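Torside Monthly > Features > Machines at Home

Home Features Workshop Letters Archive

The Grip That Wouldn't Let Go

By Tuncay Akyol

I've spent a good part of this year writing about machines that fold laundry, and I can tell you the folding is the part everyone wants to hear about. Can it do a T-shirt? How long does it take? Fine questions! But the thing I keep thinking about is a jammed finger (mine) and a pair of grippers that decided, on a perfectly nice February morning, that closed meant closed.

First, some background. Anix is a small outfit in Tamolness that collects hand demonstrations for laundry robots. You take a handheld gripper in each fist, do your housework with it, and the recordings go off to train an arm that will someday do the same housework without you. I'd signed up for a stretch of sessions because I wanted to write about it from the inside, and because I had a lot of laundry. 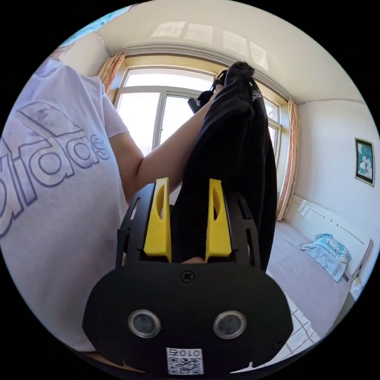 Dark clothes were the trouble right from the start, and the Anix people had warned me about them. A gripper finger is a simple thing, but the software that reads the recordings has to work out where the finger ends and the cloth begins, and black on black is miserable for that. That's the case for bright yellow fingers, which stand out nicely even with a black garment hanging right behind them. What the color can't do is tell you how hard the fingers are squeezing, and that's the part that bit me.

The model I was using has a small spring-loaded latch in the handle, made by a parts company called Heinonen. Squeeze the trigger and the fingers close; squeeze past a certain point and the latch catches, so your hand can rest while you carry something heavy, like a wet towel. Let go, tap the trigger, and it opens again. Lovely idea. My left one had done 200 grasps without a hiccup by then, and I'd stopped thinking about it at all.

Then I reached in with my free hand to pull a bit of hem straight, and the latch caught with my fingertip in it.

It hurt, but mostly it scared me. I tapped the trigger. Nothing. I tapped it again, harder, which was dumb, because the latch had slipped one notch tighter. I ended up sitting on the edge of the bed, working the finger out a little at a time and saying things I hope the microphone missed. The whole business took 2 minutes and felt like an afternoon.

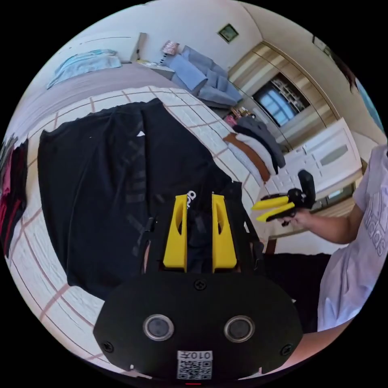

When I called Anix, the technician asked me what I'd been working on, and I said floor stuff, mostly. She wanted details, so I gave her details. You work low, with your wrists bent at a funny angle, and you press down to get hold of anything. A big black garment spread flat on tile is about as bad as it gets, since there's no loose edge standing up to grab and the fingers have to skim along a hard surface. She went quiet for a second and then said, "Okay, that's side load." I've heard that phrase in my sleep ever since.

Side load, as she explained it, means the fingers are being shoved across when they were built to be pushed in and out. Do it enough and the latch plate shifts on its pin by less than the thickness of a business card. After that it can catch early, and once it has caught early it doesn't always want to release. They'd tested the latch on a bench with the gripper held upright. Who does laundry upright?

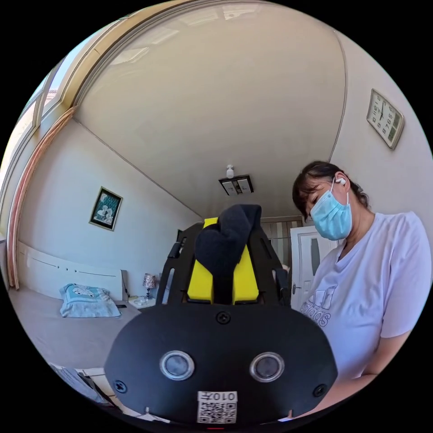 I figured small items would be safe, and I was wrong about that too. The second jam, a week later, involved no fingers of mine, thank goodness, but it did involve a sock. Socks are sneaky. They weigh nothing and they flop over whatever they touch, so a dark one can end up draped right over the yellow and hanging down the middle of the mount, and you can barely see what the fingers are up to underneath. Mine had worked a fold into the gap, and the latch took hold of it and hung on for dear life. I cut that sock free with nail scissors.

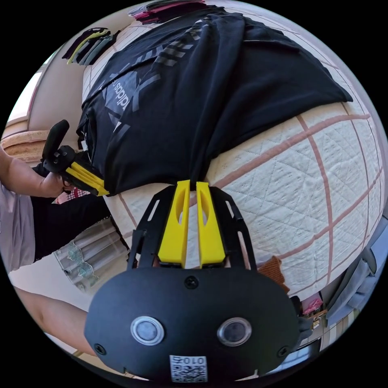
Last updated: February, 4:10 p.m.

Anix pulled the latch after that, and I'll give them credit for doing it fast. They'd shipped 16 of the grippers, and every one went back to Tamolness for a new trigger with no catch in it whatsoever. Your hand gets tired sooner, so they shortened the sessions. I've been doing T-shirts on the bed with the new version, one gripper clamped on the edge of the shirt while the other noses in toward the bunched-up part, and the grip lets go the moment I do. A quilted mattress cover is a lot kinder than tile, too. The fingers sink in a bit and there's some give.

They also rewrote the instructions. The old sheet had a cheerful line about "assisting with a free hand as needed." The new one says to put the gripper down before you touch the cloth, and it says so in bold, and I like to think my fingertip earned that bold.

I did ask whether the robot arms had the same latch. They don't, I was told, as the arm holds its grip with a motor and there's a cutoff if the current climbs too high. I asked what happens if somebody's hand is in there when it climbs. The technician said they were testing that next, with a foam finger, and did I want to come watch? I said yes. I'm keeping my hands in my pockets.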